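Mestwood winter event, what I've figured out so far

2/23/25

Quick one tonight, I have to be up early and I already spent way too long on the lighthouse. But people in the comments on the last post were asking about the Pistalton quest line so here goes.

First thing. You need the lantern. If you skipped the November event you don't have it, and the game doesn't tell you that, it just lets you walk all the way out to Pistalton and then the door does nothing. Go see the peddler by the mill instead. She sells it for 200 shells. Steep, I know. It used to be a free item.

Getting the shells: fish off the north dock. Not the beach. The beach gives you boots and kelp all day long. North dock, any bait, after dark in game. I made 326 in one sitting and I wasn't even trying that hard, had a show on the whole time.

OK so lantern in hand, take the cart to Pistalton. Talk to the guy on the steps TWICE. First time he only complains about the fog. Second time he gives you the key. I missed this and ran around town for half an hour checking every barrel like an idiot.

Inside the lighthouse there are six floors and each one has a bell. You ring them in order of the flags outside, bottom flag first. Write it down before you go in!! You can't see the flags from the stairs and if you leave, the bells reset. The order is different for everybody so don't copy mine, and don't copy it off a video either.

Floor four is the annoying one. The floorboards drop you if you run. So walk. Hold the walk button the whole way, hug the left wall, and ignore the chest, it's only got rope in it. I went for the chest. Fell. Went for it again becuase I figured it had to be something good. Rope.

Kanini Kombo (she's in my guild, she's better than me at everything in this game) says you can skip floor four completely by jumping off the ladder at the right spot. I tried it nine or ten times and landed in the water every time. She did it on her first go while eating cereal. So it's real, I just can't tell you how.
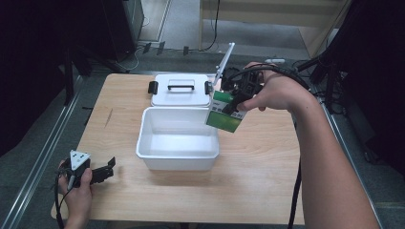 After the last bell you get the cutscene with the whale and then you're back outside with the Dasis coat in your bag. Looks great. Dyeable too, but only the collar and the cuffs, the body stays gray no matter what you put on it. I wasted a good purple finding that out.

Now the part I'm stuck on. There's a second quest that starts from the coat. You wear it into the Shirima tea house and the owner says something about her brother, and you get a page added to your journal. Mine says page 123, which is weird, my journal only goes up to the nineties. So there's pages missing in between? Shabani Mfinanga commented last week that his did the same thing and he thinks the gap fills in with the next update. Could be. I kind of think there's a whole area we haven't opened yet, because the map has that blank bit east of the tea house and it's been blank since I started playing.

Things I tried with the page:

Showing it to the peddler. Nothing.
Showing it to the guy on the steps. He complains about the fog.
Wearing the coat AND the lantern at the tea house. Different music plays! But no new dialog.
Going there at midnight, game time. Closed.

The music thing has to mean something. If you get any further please please leave a comment.

Couple of small notes before I go. The cart driver charges double in the snow, so wait for clear weather if you're low on coins. The soup at the tea house gives you warmth for a full day and it's cheaper than the cloak potions, so buy a few and stop buying potions. And if your game freezes on the whale cutscene, don't quit. Just wait. Mine sat there on a black screen for what felt like forever and then it was fine, got the coat and everything. Kanini quit out and had to ring all her bells over again.

Also yes I still owe you guys the garden layout post. I know. I moved the beehives again and now nothing lines up with the path, and I don't want to take screenshots till it's fixed. Maybe this weekend — or maybe after the event ends, there's still the snow goat race and I haven't won a single one of those. My goat just stops. Right before the finish, every time, to eat the decorations. If there's a treat or a saddle or something that fixes it let me know, I've been feeding him turnips and I think that migth be the problem.

OK bed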